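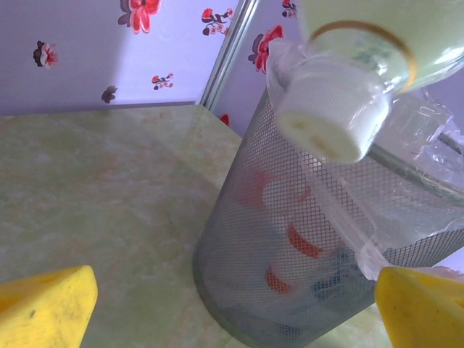 Day nine of the great paper purge and I am still on the nineties. Quick update then bed. My aunt Setareh kept everything, and I mean everything - gas bills, seed catalogs, the warranty for a toaster she gave away before I could drive. The rule I made on the first night was touch it once, decide, move on. Lasted maybe an hour. A dark gray mesh wastebasket is a fine thing for a person who throws away one envelope a day. For this job you want a dumpster. Anyway.

What I wanted to write down before I forget is the letters. Found them inside a Clivex manual, the big binder kind, for a sewing machine I don't remember her owning. All from Gitau Simiyu, who she taught with in Brestbridge before she was married. He wrote on both sides of the page and then up the margins when he ran out. Mostly about the school. The roof leaked, the new principal wanted everyone in ties, somebody's goat got in. And then a whole page on how to cook beans properly, underlined, like they'd been arguing about it for years. Probably they had.

I read until one in the morning. Did not decide anything. Did not move on.

Called my cousin Pejman the next day to ask if he knew who Gitau was and he said oh sure, the bean guy. Thirty years I've been coming to this house and never heard of the bean guy! Pejman thinks there was a visit once, summer, two or three days, everybody ate too much. He was six so who knows.

So now I have a keep pile, which I swore I would not have. Here is what's in it so far, mostly so I can hold myself to it.

The letters, obviously. Her recipe cards, even the bad ones (there is a salmon thing with grapes). The receipt from Salehi for the dining table, because it says 784 dollars and she told my uncle 400. I laughed so hard I had to sit down on the stairs. He's been gone a while now too and I think he'd of enjoyed it.

Not keeping - tax stuff past what the accountant wants, church bulletins, every single Drilton catalog. Svitlana down the street said shred anything with an account number so I bought a shredder, and the shredder gets hot and quits every ten minutes and I stand there waiting on it with a handful of 1994 phone bills. Long distance was so expensive!! One month she spent 41 dollars talking to her sister and wrote "worth it" next to it in pencil. Kept that one. See, this is the problem.

The dining room is done. The hall closet is done if you don't look at the top shelf. Still to go is the desk upstairs and whatever is in the garage, and Ehsan has offered to come do the garage with me if I feed him. I might make the beans. Underlined instructions say no salt till the end and "do NOT let Setareh tell you otherwise."

If anybody reading this knew her from the Brestbridge days, or knows any of the Simiyu family, please email me. I'd like to send copies to his kids if he had kids. I don't even no if he's living. The last letter just says he'll write more when the rain stops, and the page after it is missing or was never there.

Ok. Bed. Desk tommorow.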